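Print | E-mail | 14 comments | 200 shares

The Spec Sheet Is Not Your Friend

My old tablet, a Polano, died in July after a long decline in which it would charge only if propped against a coffee mug. So I went shopping, and shopping for a tablet now means reading columns of numbers until they all look like your tax return.

Take the screen. The new Garona claims 2000 nits of brightness. I read recipes and the occasional mystery novel, mostly at night, mostly lying down. Two thousand nits pointed at my face at eleven p.m. would be grounds for a complaint to the manufacturer. You get that figure, according to a footnote in gray type, in a small patch of the screen, in direct sun, for a short time. It is a number for people who watch one corner of a movie on a beach.

The Prieto goes the other way and sells you on weight. It is thin enough that the first thing every review recommends is a case, and with the case on it weighs more than my old one did naked. The case costs extra. So does the pen, and the charger, which used to come in the box and has now been removed for the good of the planet, along with my money.

Then there is the Panmont, the one I bought. It scored 2267 on one of those speed tests, against 1095 for last year's model, and the clerk told me this with real feeling. I asked what it would do faster. He thought about it and said "everything." I have owned it for three weeks. The grocery app still takes its time, the crossword loads when it loads, and the video calls with my brother freeze on the same unflattering faces. Somewhere inside there is a very fast chip waiting for the rest of the world to catch up.

I'm not against progress. The speakers are good. The battery gets me through two days, and I would have paid more for three. But battery life was on the fourth page of the brochure, under the wallpapers. 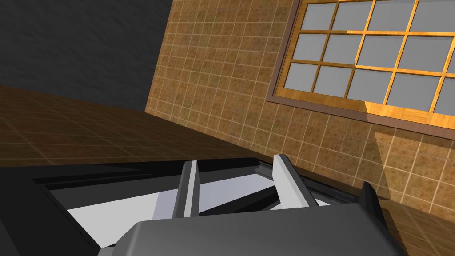

DAYTON, Ohio, September 2, 2020

What I'd like is a spec sheet written by somebody's aunt. Can you read it on the porch? Does it survive a drop onto kitchen tile? How many years until the updates stop and the bank app refuses to open? I put that last one to the clerk too, and he went off to check with a manager and came back with a coupon for a keyboard.

I used the coupon. The keyboard is fine, though the question mark sticks.

Sunil Howlader

Print this article | E-mail to a friend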